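Gromasau erweitert Schalenserie Ilska um zwei Größen

Der Geschirranbieter Gromasau ergänzt seine Schalenserie Ilska zum Juli um 2 Größen. Das Programm umfasst damit 14 Artikel in abgestuften Durchmessern. Die kleinste Schale ist für Dips und Gewürze vorgesehen, die größte mit 26 cm Durchmesser für Salate und Teig. Alle Schalen sind spülmaschinengeeignet und innerhalb einer Größe stapelbar.

Die Farbpalette bleibt unverändert. Lieferbar sind unter anderem Limettengrün, Violett, Hellblau, Magenta und Dunkelblau. Die Farben sind über alle Größen hinweg kombinierbar, Nachbestellungen einzelner Schalen sind möglich. Feste Sets bietet Gromasau weiterhin nur für Kindertagesstätten und Schulküchen an, der Vertrieb erfolgt hier über den Ausstatter Kindero.

»Einrichtungen ordnen die Farben häufig Gruppen oder Speisen zu. Deshalb war die Nachkaufbarkeit einzelner Farben eine Vorgabe für die Erweiterung«, sagt Uzma Rizvi, Produktmanagerin bei Gromasau.
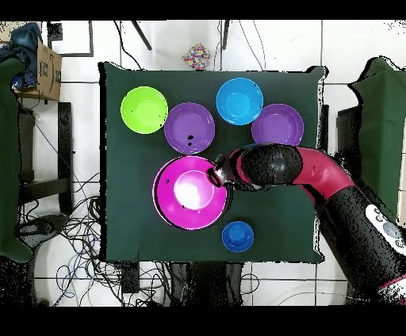 Der Fachhandel erhält die neuen Größen über den Großhändler Bonsu. Die Mindestabnahme liegt bei 56 Stück je Bestellung, Größen und Farben können dabei gemischt werden. Für bestehende Artikel gelten die bisherigen Bestellnummern weiter. Datenblätter und Muster sind auf Anfrage erhältlich.

Pressekontakt:
Gromasau, Produktkommunikation
Uzma Rizvi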